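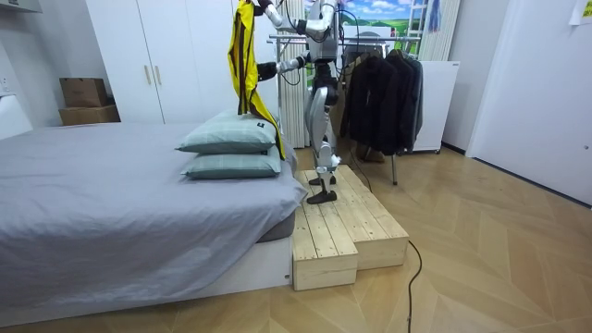 Sepehr Zarei

Can a robot fold your washing yet? Sort of. Quick guide to setting up a garment test at home, notes from our Trilla runs in February.

Pick one garment. Bright, so it stands out from the bedding. Ours is yellow with black trim.

Height. Bed too low or too high and the arms waste reach. We stand the robot on a pine step at the foot of the bed. Check the planks don't rock.

Grip. One gripper high on the garment, let it hang, then bring the other arm in lower down. Don't start from a heap, it'll grab two layers and you'll be there all day.

Lay down. Bottom edge first, slowly. Pillows stacked at the corner are fine but smooth the sheet or it drags.

Cables. Route them away from the feet. Check agian before every run.

Score it strictly. Flat and no help = pass. We got 19 out of 21, the 2 fails were both slipped grips. Laying flat only mind, folding is miles off and sleeves are worse.

So no, not a chore robot yet. Buttons next, when I get time.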